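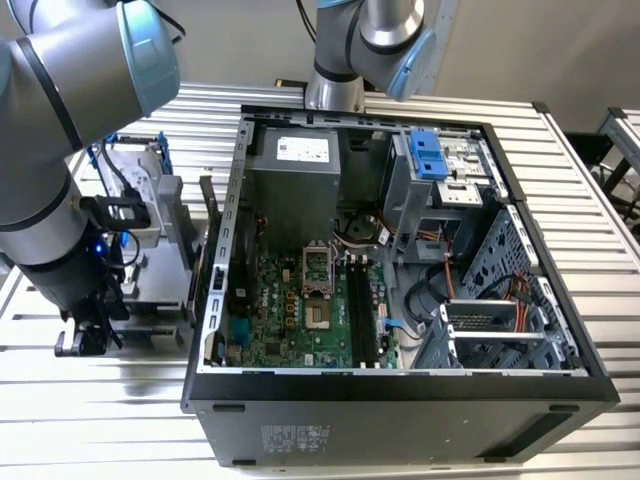 Handout 2: Fitting ski boots to real feet

Hello again, all. We ran out of time last session (my fault, I got going on buckles), so I've put the missing bits in here along with what we did cover. Please read it before the practical, and wear thin socks on the day!

Starting with size

Boot shells are sold in mondopoint, which is just the length of the foot in centimetres. Most customers don't know theirs. They'll come in and tell you they're a 43, and that's a street shoe size, so thank them and get the measuring plate out anyway. Measure both feet, standing, heels right back in the cup, weight even. Write down the longer one. Then measure the width across the ball of the foot and write that down too – Barbara Kołodziej spotted that I'd left the width box off the first version of the fitting card, so cross that one out and use the new one.

Shells usually only change at the whole size. A 26 and a 26.5 from the same model will very often be the same plastic with a different footbed or liner inside, so check before you go running to the stockroom for the half size.

The shell check

Take the liner out. Foot into the bare shell, toes just brushing the front, knee bent, and look down behind the heel. One finger of space is a snug performance fit, two fingers is comfortable, and any more than that and the boot is too big, however much the customer loves it. I know I bang on about this. I was sold boots a full size too long when I was nineteen and I spent a whole week in Hevdale with my toes jammed up against the front, thinking I needed a bigger pair.

Ya-wen Wan asked whether you can skip the shell check if the shop is busy. No! It takes less time than the argument when they bring the boots back.

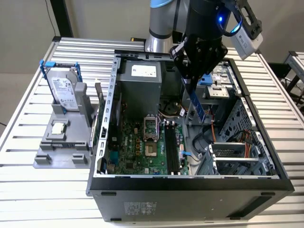
Circuit card held over the open tower

Liners and heat

A heat-moulded liner goes on the blower or in the oven, depending on the maker, and the temperature and time come from the maker's sheet. I'm not going to give you a number here, they do differ. Toe cap on, thin sock over it, foot in, heel tapped back, buckles done up lightly. Then the customer stands still for seven minutes with a bit of bend in the knee. They will want to wander off and look at goggles. Don't let them.

Things that went wrong in the last practical, in no order:

Güven did the top buckles first, so the heel never got back into its pocket. Bottom two loosely, then the top, then flex forward, then go round again.

Tongue pulled in crooked. Check it before you close anything.

Trousers tucked into the boot. So are long johns, quite often, and you have to ask. A seam over the shin feels like a bad boot.

Flex

A flex of 124 on one boot and 120 on another doesn't tell you the first is stiffer. The makers don't share a scale, and plastic in a warm shop bends far more than it will on a cold lift. Go by weight, ankle movement and how the person skis, and watch the knee as they press forward.

For the practical

Ekrem is bringing the Trallulthorpe rental boots, the older ones with the awful grey liners, so we'll have plenty to pull apart. Work in pairs, swap halfway, and fill in a full card for your partner including the width. Perihan has the spare measuring plates if yours has gone missing. Cards come back to me by the end of November, please, with both names on.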